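Bednárik (board game)

Bednárik is a tile-laying game for two to six players, played on a round cloth with wooden pieces called barrels. It comes from the hill town of Jiveck, where families still bring it out on long winter evenings, and it has a fond following in neighboring Geneck as well.

History

The game seems to have grown out of an older pastime played by coopers, who passed slow afternoons by stacking offcuts from the workshop floor. The first printed rules, a little booklet of 15 pages, were put together by the schoolteacher Dorian Hoarau, who had learned the game from his landlady and kept a good many of her sayings in the text. A later edition added the Skitomon variant, in which the barrels are turned face down and players have to remember where everything went (much harder than it sounds, especially late at night).

Play

Each player starts with six barrels and takes turns laying them along the rings of the cloth, always touching a piece already down. Matching bands score points, and a closed ring scores double. The first player to reach 190 wins, though in Geneck they stop at 40 so that the children can get to bed.

Tournaments

An open tournament is held in Jiveck every July. It is a friendly affair with a great deal of cake, and beginners are paired with older players for the opening round.
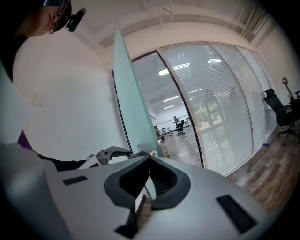
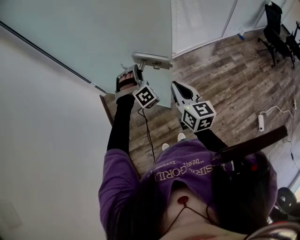

Jiveck Table Games Club

The club keeps a lending set of the game and a copy of the Hoarau booklet, which visitors are welcome to read on the premises.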